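Toy library: what changes from 28th September

The toy library moves to its autumn hours from 28th September, and there are a few other changes to tell members about at the same time. Please read to the end if you have anything out on loan, as the return dates have shifted for some of you.

Opening hours

We will be open in the mornings only during school term, from half past nine until noon. The late afternoon session stops for now. Attendance had dropped off since July and it was hard to justify heating the hall for two or three families. If you can only come after work, the drop box by the side door takes anything that fits through the flap, and you can ring or email to arrange a collection. Please don't leave large items outside the door. A pushalong trike was left in the rain over the summer and the seat has had to be thrown away.

Membership

The yearly fee stays the same at £8 per household. Childminders and playgroups pay more, as before, and can take out twice as many items. Renewals are due on the date you joined, so there is no need for everyone to queue up in the same week. If you are not sure when you joined, the date is on the back of your card under the sticker.

Several people have asked about paying monthly. We looked at it, but the bank charges would have taken most of the money, so it stays as one payment.

Loans

You can now take 4 items at a time for up to three weeks. It used to be two weeks, and most people were asking to renew anyway. Anything already out on loan gets the extra week added without you needing to do anything. Jigsaws and board games count as one item each. A bag of bricks counts as one item however big the bag is.

Ride-on toys and the two play kitchens are still limited to one fortnight, as there is a waiting list for both. The Tresano kitchen has had its oven door refitted and is back on the shelf. The other one is waiting for a tap.

Missing pieces

A toy with a piece missing is not the end of the world, but please tell us. It takes far longer to find out for ourselves, and the next family is the one that ends up with a shape sorter and no triangle. There is a slip in the front pocket of every bag. Write down what is missing and put the slip back in the pocket. We don't charge for single pieces. If most of a set has gone we would ask for something towards replacing it.

At the moment we are looking for:
The green fish from the magnetic fishing game
Two wheels from the Hendel farm lorry
The instruction sheet for the marble run (a photocopy would do)
The bottom left corner of the lighthouse jigsaw

If you have moved house or had a clear-out recently, please look under the sofa cushions.

Stock check

The summer stock check is finished. It took four mornings, and the total comes to 2940 items, counting each boxed set as one. That is more than the shelves were built for, so 75 of the older toys are being withdrawn. Most are worn out or have been superseded by something better. Those still fit to use will be on a table by the entrance for the first fortnight of the new hours, and members can take what they like for a small donation. Whatever is left will go to the charity shop in Tse Lane.

Kwok-wai Fung has put the whole catalogue on a spreadsheet, which means we can now tell you over the phone whether something is in or out. The old card index will be kept until Christmas in case of mistakes. If you spot a mistake, Kwok-wai would like to hear about it, and it helps to have the number from the bag label as well as the name of the toy.

Bricks and blocks

These are the most borrowed things we have, ahead of the train sets, and they take the hardest wear. We have sorted the blocks into three groups. Chunky ones for babies and toddlers are on the bottom shelf, where they can be reached. Ordinary building blocks are on the middle shelf. Small interlocking bricks are at the top, in bags with a red tag, and are not suitable for children under three. Please keep to the tags even if your child is used to small pieces, as bags get opened in the hall with babies crawling about.

For toddlers who are just starting, two or three blocks are plenty to begin with. Putting one on top of another is a real piece of work at that age, and a full bag tipped on the floor tends to end in throwing. Sit them on a hard floor or a tray, as carpet makes a tower lean. Some children would sooner knock down than build, and that is fine too - build it for them and let them get on with it. Once they can manage a pair, try a larger block on the bottom and then a larger one on the top, and let them see what happens.
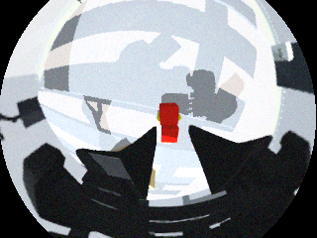

A larger red block on top of a smaller one.

Cleaning

Plastic blocks should come back washed in warm soapy water and left to dry fully before they go in the bag. We had two bags returned damp in the summer and the smell took some shifting. Wooden blocks only need a wipe with a cloth that has been well wrung out. Please don't put them in the sink or the dishwasher, as the paint lifts and the corners swell. Soft toys and dressing-up clothes can go through the machine at 30 unless the label says otherwise.

The Jillitex play mats are an exception. The covers come off with a zip, but the foam inside must not be washed. If the foam gets wet, bring it back as it is and tell whoever is on the desk.

Help on the desk

We are short of one person for the first morning of each month. The job is checking bags in and out and making tea. Training takes about one session, and you can bring your own children with you. Leave your name at the desk or reply to this newsletter.

The next newsletter will have the Christmas closing dates and the list of party boxes for hire.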